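Plarnitz Reservoir Notification System
Resident and Field Office Guide, revised March 2025

Section 4. Registering a property below the dam

4.1 Before you start

This section applies to properties on the valley floor between the Plarnitz dam wall and the Rutherford bridge. There are 1,214 registered plots in this area. Properties upstream of the wall are covered by the land purchase procedure in Section 7 and must not be entered here.

You will need:

The plot number, as printed on the land registry extract
Two telephone numbers, one of which must be a landline or a neighbour's number
The height of the ground floor above the river datum, in metres
The signed consent form (Form 2)

Note: Registration gives the occupier the right to receive release warnings. It does not record or change ownership, and it has no effect on any claim for compensation now before the courts.

4.2 Entering the plot

1. Log in to the Flivum console with your field office account.
2. Select Downstream, then New plot.
3. Type the plot number without spaces or dashes. The console fills in the parish and the river bank.
4. Check the river bank against the extract. Plots near the old ferry landing are sometimes shown on the wrong side. If the bank is wrong, stop and follow 4.5.
5. Enter the floor height. Use one decimal place.
6. Select Save draft.

Caution: Do not estimate the floor height from the road level. The road was raised when the spillway was built and no longer matches the survey marks. Use the marks on the survey sheet only.

4.3 Assigning a warning zone

The console proposes a zone from the floor height and the distance to the wall.

Zone A: warning by siren, telephone and door visit
Zone B: warning by siren and telephone
Zone C: warning by telephone only

1. Open the draft and select Zone.
2. Accept the proposed zone, or select a higher one. A lower zone cannot be chosen at field office level.
3. If anyone at the property cannot leave without help, select Zone A whatever the floor height.
4. Select Confirm.

Note: The 163 plots in the Jetine side valley were moved from Zone C to Zone B in November. Paper maps printed before then still show the old zone and should be destroyed.

4.4 Testing the contact numbers

1. Tell the occupier that a test call is about to be made.
2. Select Test, then First number.
3. Wait for the recorded message to finish. The occupier must press 1 to confirm.
4. Repeat for the second number.
5. If either call fails, wait ten minutes and try once more. After a second failure, mark the number Unconfirmed and arrange a visit. 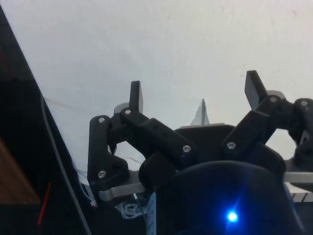
A plot with one unconfirmed number is still active and will be called during a release. A plot with two unconfirmed numbers is placed on the door visit list until at least one number has been tested.

Caution: Never use the Release button to test a number. It calls every plot in the zone and starts the sirens.

4.5 Correcting an error

Drafts may be edited freely. Once a plot has been confirmed, changes to the river bank, floor height or zone need a second signature.

1. Open the plot and select Request change.
2. Enter the new value and the source, for example the survey sheet number.
3. Attach a scan of the source.
4. Select Send. The plot keeps its old values until the change is signed.

Requests are signed by the downstream records officer, Nhi Võ, or by the duty engineer outside office hours. Urgent changes to Zone A should also be telephoned through to the duty desk.

4.6 Error codes

1926: plot number already in use. Search for the existing record before creating a new one.
1930: floor height below river datum. Check the sign and the decimal point.
1934: consent form missing. Scan Form 2 and attach it to the draft.

For all other codes, see Appendix C.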